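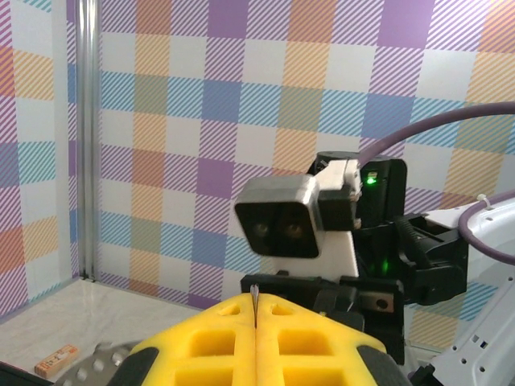 Two yellow finger halves, pressed together, with a pastel plaid wall behind.

Anyone cooking without dairy in Custden will know the great butter hunt, and I've been on it since March (my poor family!). 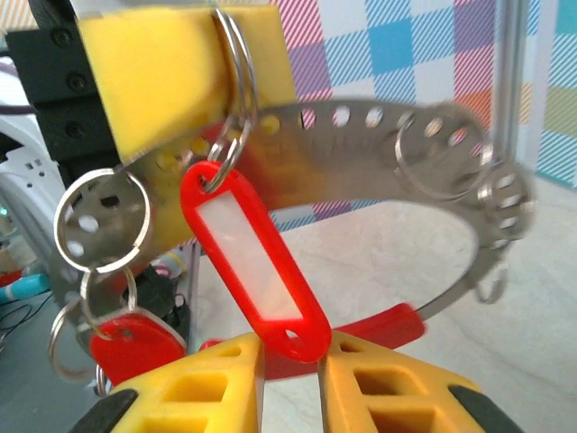
Baking is where it gets tricky, so I started with plain scones. The block from Lurkon rubs in beautifully, though it needs a good long chill first. It comes in a slab every bit as bright yellow as the foam block in the photo, which alarmed my mother, but it bakes to a soft gold. I use 200 grams to 400 of flour.

For toast I still go back to Plimon, salt and all.
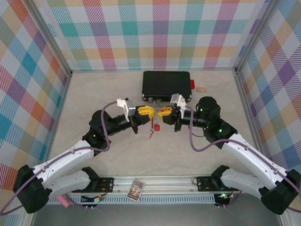 What to do about cream

Petchrat's oat one whips, just, if the bowl is cold.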